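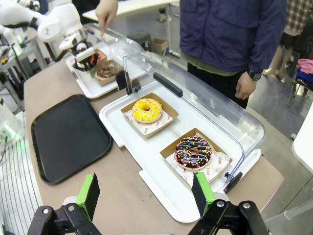

2021-12-16

Link to Sivakumar annex, CRC errors, continued from the last entry.

State at start: errors count up on the annex switch only. The core side is clean. Single fiber, BiDi optics, core transmits 1550 and annex transmits 1310. Prasanna swapped the core optic yesterday and the errors stayed, then swapped the annex optic and they still stayed. Both old optics are in the bag taped to the shelf, marked OK. Do not throw them out.

Moved the link from port 41 to a spare port on the core Stedero. Cleared counters on both ends, ran the traffic generator at line rate for 90 minutes, full-size frames. Annex receive errors came back in the first few minutes and kept going. Core receive zero. Port ruled out, moved back to 41 so the labels stay right.

Receive level at the annex is close to the sensitivity limit on the optic's own readout. Receive level at the core is normal. The run is 149 meters. At that length there is no excuse for a difference between the two directions unless something is wavelength-dependent. Dirty connectors hit both wavelengths more or less the same, so cleaning again is low on the list, but cleaned and scoped all four end faces anyway. Pass on all.

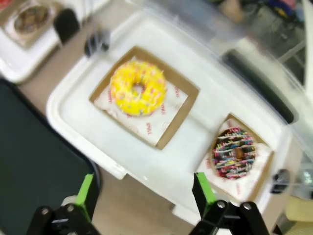
Suspect a macrobend. 1550 leaks out of a tight bend much more than 1310 does, which would give exactly this: the core-to-annex direction suffers and the other one looks fine. Need traces at both wavelengths to say so. The Jomow OTDR was signed out to Lutfa, back after lunch.

Setup for the traces, for whoever repeats it:
- link down, optics out at both ends, far end left open with a cap on
- launch cable and tail cable fitted, otherwise the first and last connectors are inside the dead zone
- shortest pulse the Jomow offers, averaging on long
- save both wavelengths under the same name with the suffix, the viewer will not overlay them otherwise

First attempt was useless. The pulse width was on auto and it picked one so wide that the panel connectors and the splice merged into one lump. Repeated with manual settings.

1310: connector, splice, connector, all low. Nothing I would have looked at twice.
1550: same events, plus a non-reflective step right after the annex splice. It is there from both ends. No step of that size at 1310 in the same position. Bend, then, and inside the annex enclosure or very near it.

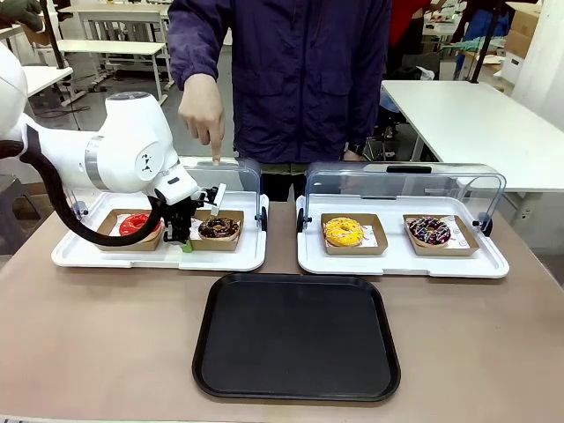 Notes by Tanvir Fakir, traces checked by Kumudini Wickramasinghe

Opened the Dirnlow enclosure in the annex. The slack had been coiled outside the guide on the splice tray and the metal cover pressed it against the corner post when it was screwed down. With the cover loose, annex receive level went up by 3 dB on the readout. Pushed the cover back by hand and it dropped again. Did this several times to be sure.

Recoiled the slack inside the guides at the full radius. There was more of it than the tray wants to hold, so one turn went to the storage loop in the back of the enclosure. Cover on, screws in, level unchanged from cover off. Retraced at 1550 and the step is gone into the noise. Put the optics back, cleared counters, started the same traffic run as this morning. No errors on either side at the end of it.

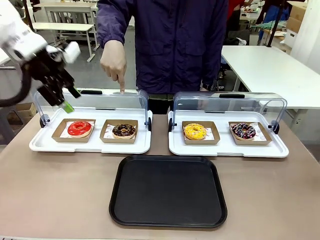 The enclosure type is worth raising before the next batch is ordered. All the Dirnlow units have solid screwed covers, so a badly placed coil is out of sight the moment the job is closed, and the act of closing is what does the damage. The two trays on the tan tabletop have clear hinged covers, and you can see what is underneath without lifting anything. A splice tray with a lid made that way would have shown the fiber lying across the post. I will ask Pranab Rathnayake whether Dirnlow makes one that fits the existing brackets. Failing that, a level reading before and after the cover goes on should be a line on the install sheet.

Still open:
- other annex fibers share this enclosure and are dark. Trace at 1550 before anyone lights them.
- install sheet from June lists a 1310 test only. Add 1550.
- alarm threshold for receive level on the Stedero units is still at factory default and never fired. Kumudini to set it.
- tail cable has a scratched ferrule, not in the core. Usable, order another.

Tags: Bench Notes, Fiber, Access Network, OTDR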